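August, morning, second coffee

Carrying on from the page where I whinged about the pick success numbers. I've had a think since then and I reckon we've been asking the wrong question of the data. The policy is fine at closing on cloth. What it's bad at is deciding where on the cloth to close, and I'd like to stop mixing those two up every time I write a result down.

So the plan for this week is the grasp-point relabel. Every handheld demo gets a single tag for the moment the fingers start to close: edge, fold, or bulk. Edge means there's a free boundary of fabric between the tips. Fold means a ridge or loop with more cloth underneath. Bulk is the "grab the lot and hope" one, and I'm guilty of plenty of those myself (you get lazy after lunch). We've got 183 garment demos in the Jendgate set so far and I want them all tagged before anybody retrains anything, me included.

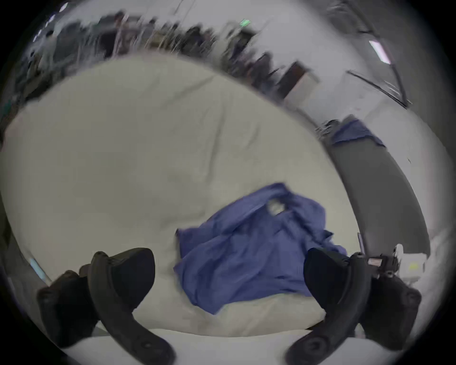 Grasp tags are easy on flat towels and a pain on anything that's been scrunched up. A towel has four edges and you can nearly always find one. With the blue one bunched on the white cushion, fingers open either side of it, I went back and forth for ages: there's a bit near the upper right that's crumpled into a loop and might be a collar or a sleeve opening, and there's a loose flap on the left. So is that an edge demo or a fold demo? From the fingers alone you'd say bulk, they're straddling the whole thing. I put it down as bulk with a question mark and moved on, and then came back and did the same with heaps of others. The question mark pile is now its own category, which Ieva says is cheating. She's probably right, but I'd sooner have an honest pile of question marks than a tidy pile of guesses!

Ieva (Lukoševičius, for whoever reads this after we've both graduated) did an independent pass over 34 of the demos without looking at my tags. We matched on nearly all the edge ones. Almost every disagreement was fold versus bulk, and when we sat down together and scrubbed through them we found we were using different moments. I was tagging when the fingers started to move, she was tagging when they first touched cloth. In between those two the fabric shifts a fair bit, so of course we didn't agree. New rule, and I'm writing it big on the whiteboard: TAG AT FIRST FINGER MOTION. If that gets changed later, everything gets redone, no mixing.

Side note on the wrist view. The lens bends everything so badly near the rim that my old edge detector was finding "fabric boundaries" in the curve of the mattress. I'd been undistorting first and detecting second, which stretches the outer ring into mush. Now I crop to the middle, detect, and only undistort the points I keep. Much faster as well. The old script is still in the Ifans folder, please don't use it, I'll delete it once I'm sure nothing else calls it.

Head view next. I had mostly ignored it for grasp tagging because the cloth is so small in it, but it's far better for telling which way up a garment is. 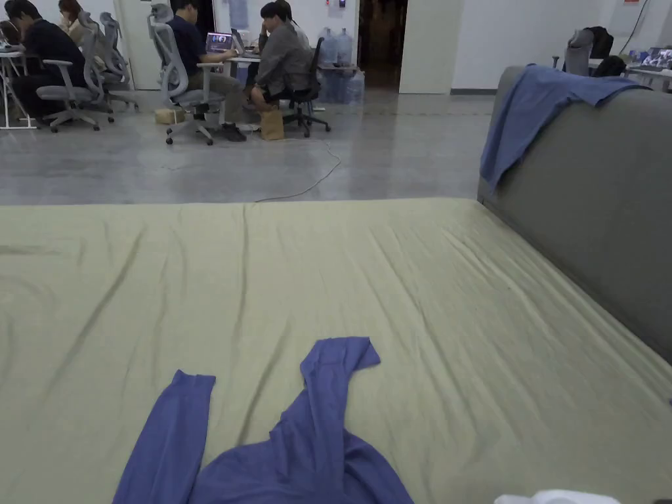

Head camera. Blue-violet long-sleeved top on the olive sheet, both sleeve-like strips pointing up, the wider one folded over at its top.

You can get the orientation from that in a second, where from the wrist I'd have been squinting for minutes. The catch is that the bulk of the top is right down at the bottom of the view, so whatever's going on at the hem is anyone's guess. I'd like the default head angle tipped down a touch. Not a lot - we still need the far side of the mattress for the long reaches.

There's also the colour problem, which I keep forgetting to write down properly. The garment segmenter likes blue. It likes it so much that it happily picks up the blue cloth draped over the grey upholstery and calls that the target too. On the first run this morning it gave me two masks and then planned for the wrong one. For now I've masked off everything beyond the mattress by hand, but that's a bodge and it'll break the minute the mattress shifts. Proper fix is to feed it the support surface as a region, like the Pluvelholm code does for its tables. I had a quick look at how they do it and it's maybe an afternoon's work, if the Pluvelholm code builds (it did not build last time).

Retraining: I did let myself run one small test with only the tagged edge demos, 1,000 steps, just to see the loss go somewhere. It did go down. I'm not reading anything into that. No rollouts yet, so there's no number to put here and I won't be bullied into one at group meeting.

To do:
Finish the fold and bulk tags under the new rule
Redo my first 100, they were all done the old way
Ask Ieva for a second pass on the question marks, and bring biscuits
Head tilt, try a few settings and write them down this time
Support surface region for the segmenter
Label the charger for the spare laptop

4.40 pm. Got through a decent chunk of the redo. A handful of my old bulk tags flipped to fold once I went by first finger motion, and none of the edge ones have changed so far. Stopping there as the Skoda's booked in for brakes and they shut at half five. Tags are pushed, the sheet is up to date to where I've left the yellow row.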